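Hand-held grippers or remote control for soft household stuff?

Robot Learning at Home > Teaching and Demonstrations
14 comments · 2 shares

slowjaw_kit
Posted in April

I'm putting together a demo set for tidying up on the floor: wrappers, plastic bags, masks, shoes, whatever ends up under a dining table. The container is a plastic wash basin. I've been recording with a pair of hand-held grippers, one per hand, and I did a short run with the Jalladow remote setup for comparison.

The hand-held recordings are a lot faster. With remote control I was getting one usable pickup for every few tries, mostly from not feeling when the pads touch. The worry is that the arm won't be able to do what my wrists do. I twist a lot without noticing.

A mask is a decent test. Folded up it grips fine between the pads, but the ear loops go wherever they like, and I have no idea yet what the policy will make of them.
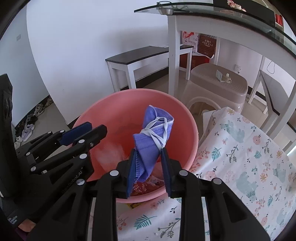
Re: Hand-held grippers or remote control
tallpine_rd

I'd go with remote control for anything that matters. If you record through the arm, every motion in the set is one the arm can do. With hand-held you find out later. We threw away a whole evening of hand-held recordings at Gulton when half the approaches turned out to need an elbow where the table leg would be. You have a table right there too.

Re: Hand-held grippers or remote control
slowjaw_kit

Fair point about the table. I've kept the basin out at the front so the legs are behind it. I could also run the recorded paths through the arm model and drop the ones it can't reach. Did you try that at Gulton, or did you just bin the lot?

Re: Hand-held grippers or remote control
tallpine_rd

Binned it. We filtered later sets and lost 30 percent. It was still quicker than remote, I'll admit, if you only count hours. I don't think hours is the right thing to count. The recordings that survived were the easy straight-down picks, so the set ended up lopsided.

Re: Hand-held grippers or remote control
mudroom_ops

30 percent is not bad. I lose more than that on remote just from operators getting tired.

On soft things I disagree with tallpine. Thin plastic is where remote control falls apart. You squeeze too early, the bag slides out, you squeeze again, and now your demo shows three grasps and a pause. A policy trained on that will copy the pause. With the gripper in your hand you close it once.

What I tell new people before they start:

1. Close the fingers at one steady speed. Don't pump the trigger.

2. Thin bags get picked by the thickest part, such as a knot or a bunch. If two bags come up together, let them. Keep the take and label it as a double. Your robot is going to meet doubles.

3. The second hand does something or it stays still. If it's holding a shoe by the side, it keeps holding the shoe until the first hand is finished. Hovering is the worst thing you can record.

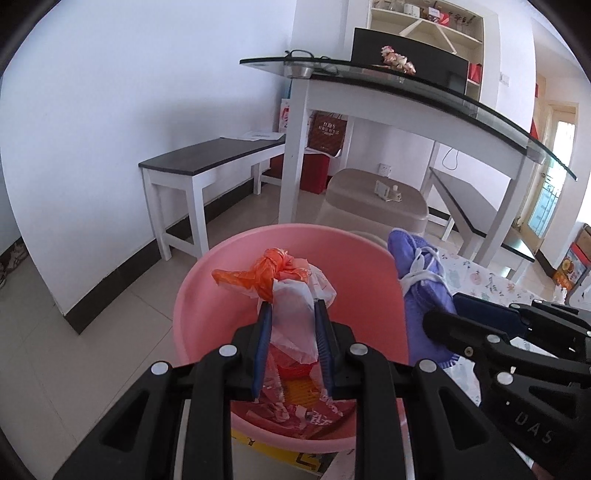 4. Start every take from the same pose, and end it there.

5. Leave the background alone. Bowls, chairs, bottles on a stool, all of it can stay. If it moves a little between takes, good.

Re: Hand-held grippers or remote control
bexley_solder

Agree with 1 and 3. Not sure about 2. I'd keep doubles out of the first training run completely. When I left them in, the policy started going for the biggest lump every time and dragging the rest along. Put them in a separate folder and add them once single picks work.

Also, slowjaw, laces. White laces tied in loose loops are going to catch on a fingertip sooner or later. I'd grab the side of the shoe and stay off the laces for now.

Re: Hand-held grippers or remote control
mudroom_ops

Separate folder is fine by me as long as they go back in. I've seen people make that folder and never open it again.

Re: Hand-held grippers or remote control
slowjaw_kit

OK, doubles get their own label and their own folder. I checked my takes and I do hover with the left hand, quite a lot. I'd call it a habit from using chopsticks but I don't know.

Question on the pads. Mine are the dark blue rubber kind. The arm has bare plastic fingertips at the moment. Does that matter?

Re: Hand-held grippers or remote control
tallpine_rd

Yes. Same pads on both or don't bother. Rubber will hold a wrapper at an angle where bare plastic drops it, and your demos are full of those angles. This is another problem you don't have if you record through the arm.

Re: Hand-held grippers or remote control
cornerbracket

Been reading along. We do both on the Cisternas project: hand-held for the bulk of it, then a small batch of remote takes on the real arm at the end. The remote batch fixes most of the wrist problem. It doesn't need to be large. We pull the hand-held paths into Trernex first to check reach, and that catches the obvious bad ones.

Pads have to match, tallpine is right on that. Swap the arm's, not the hand-held ones, or you'll be re-recording.

Re: Hand-held grippers or remote control
slowjaw_kit

That sounds workable. Plan is new pads on the arm, reach check on what I have, then an afternoon of remote takes with shoes and bags. Masks can wait until the bags work. I'll post the numbers when I have them — good or bad.

Re: Hand-held grippers or remote control
tallpine_rd

Post the reach check too, please. I want to see what gets thrown out, split by item.

Share this thread · 2 shares
We use cookies to keep you logged in and to count visits. Accept · Manage settings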